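Zanier is getting into wet scrubbers, and I get to tell you about it

Gultum, 25/06/2024 – I've been putting off writing this one because I wanted the first unit running before I bragged about it. Well, it's running! The new Zanier packed-bed scrubber went into service at the Jostenness rendering plant, and I'm so pleased with it that the marketing folks gave up and let me write the release myself.

If you've ever lived downwind of a place like that, you know what we're up against. Ammonia, sulfides, that sweet rotten note that gets into your curtains. The plant had an old single-stage tower that was eating chemicals and still letting smell over the fence in summer. We replaced it with a two-stage unit – acid first, then caustic with a little bleach – and kept the existing fan and most of the ductwork (the plant manager was very clear about the ductwork). 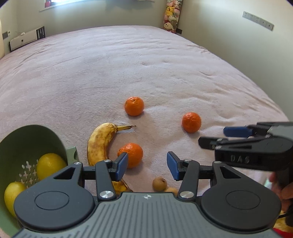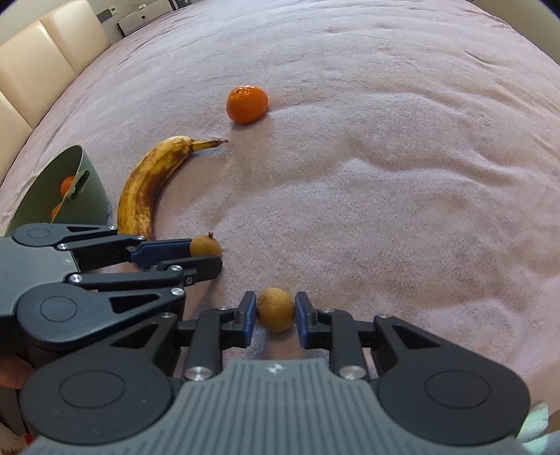
The part I like best is the spray header. On our older towers you had to shut down, drain the sump and climb in to clear a plugged nozzle. On this one the header slides out through a side port, so one person can swap nozzles from the platform. I tried it myself in February at our shop in Gultum and got it done in 7 minutes, and I am not handy.

Some numbers for those of you who skip to the numbers. The vessel is rated for 400 cubic feet per minute per square foot of bed. It comes in 3 diameters, and chemical use at Jostenness is down 40 percent compared with the old tower. Your own savings will depend on what's in your air, so please send us a sample report before you ask me for a guess!

Our longtime partner Pfeiffer builds the fiberglass shells and will stock spare nozzles and packing, so you won't be waiting on us for small parts. We're taking orders now for the two smaller sizes, with the big one to follow once its shipping frame is sorted out.

Want to see one working? Call the Zanier sales office and ask for a site visit. Bring boots – the yard gets muddy.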